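How to watch a live keynote on your TV without losing your mind

I watch a lot of tech keynotes, and I used to watch them hunched over a laptop with a cold cup of coffee. Then the Lesier spring event rolled around and I finally worked out a setup on the big screen that doesn't stall right when the good part starts. It takes a few minutes, and you don't need to buy anything!
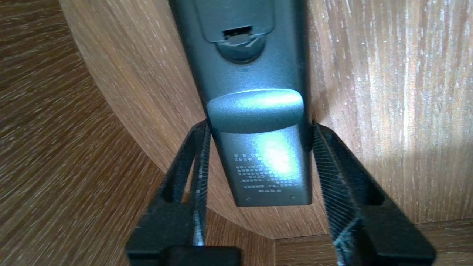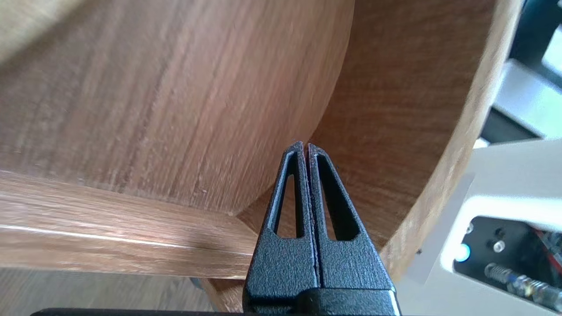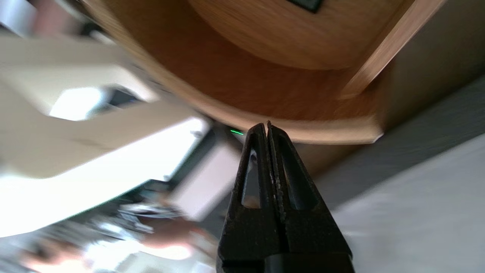
Start the evening before, if you can. Streaming apps love to demand an update the second you open them, and you do not want to be staring at a progress bar while somebody is walking out on stage. Open the app you plan to use, let it update, sign in, and play any old video for a minute. Check your remote while you're at it. If it has a battery cover on the back with a little notch along the lower edge, like the gray one in the first picture, a fingernail in the notch is usually enough to pop it open. Put in fresh batteries now and you won't be digging through the junk drawer later.

Next, find the real stream. Search for the company's own channel inside the app and look for the scheduled event. Skip the lookalike channels with a countdown clock and a promise of free crypto (there are always a few, and my friend Kenna Cairns almost fell for one during the Chacko launch). Once you have the right page, set a reminder.

Now the network part. If your TV is close to the router, plug in a cable and you're done, go make popcorn. If it isn't, switch the TV to the faster Wi-Fi band and pause any big downloads in the house. Game consoles are the worst for this. Mine once decided to grab a huge patch in the middle of the Bellura headset demo and I spent the best bit of the show looking at a spinning circle.

When the stream starts, open the quality menu and pick a setting by hand. Auto tends to bounce up and down, and I'd take a steady 1080p over 4K that keeps dropping. If it still stutters, back out, wait 5 seconds, and go in again. Rewinding a little helps too, but then you're behind, so stay out of the chat!

Speaking of chat, keep that on your phone or laptop. I have a group going with Vaughn Zamora and Elango Annamalai, and we all run at slightly different delays, so we have one rule: no reactions until everybody has seen it. Vaughn breaks it every time.

Last thing, turn on captions before the show. Live captions get product names hilariously wrong (Zullham came out as "zoo ham" for an entire segment) but they save you when the presenter's mic cuts out.

If you miss the start, most streams let you scrub back to the beginning while they're still live. Look for the full replay on the same page afterward. The next one on my calendar is in April, and I'm already charging the headphones.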